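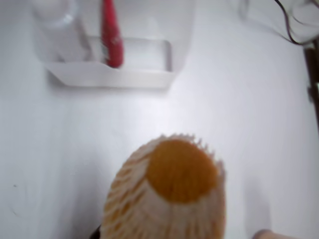 Ensinar à mão: notícias do projeto Clindel

Início | Notícias | Projetos | Agenda | Contacto

01/08/2019, pela redação do boletim Oment

Desde abril estamos a gravar demonstrações para o projeto Clindel, na nossa sala de Farcombe. Uma pessoa comanda o braço à distância e o sistema guarda cada movimento. Já temos 600 gravações completas, e o objetivo é chegar às 800 antes de começar o treino do modelo.

Nestas semanas trabalhamos com objetos envolvidos em rede de espuma branca, como aquela que protege a fruta nas caixas. Para a mão humana é uma coisa muito fácil. Para a garra é mais delicado: a rede cede quando é apertada, e o operador deve aprender a fechar devagar e a parar no momento certo. A superfície branca e os recipientes transparentes também são difíceis para a câmara, que distingue mal os contornos. Por isso pedimos aos operadores para não fazer o movimento com pressa perto do suporte.

Das gravações feitas, 153 foram repetidas, quase todas pelo mesmo motivo: o operador corrigia a posição muitas vezes e o movimento ficava com hesitações. Agora cada sessão tem no máximo 20 tentativas e depois se faz uma pausa. O grupo Kwiatkowski, nosso parceiro, vai receber as gravações no mesmo formato do ano passado.

Quem deseja experimentar o comando pode escrever para a redação. Não é necessário ter experiência, mas é preciso ficar para a sessão inteira.

© 2019 Oment | Contacto | Voltar ao topo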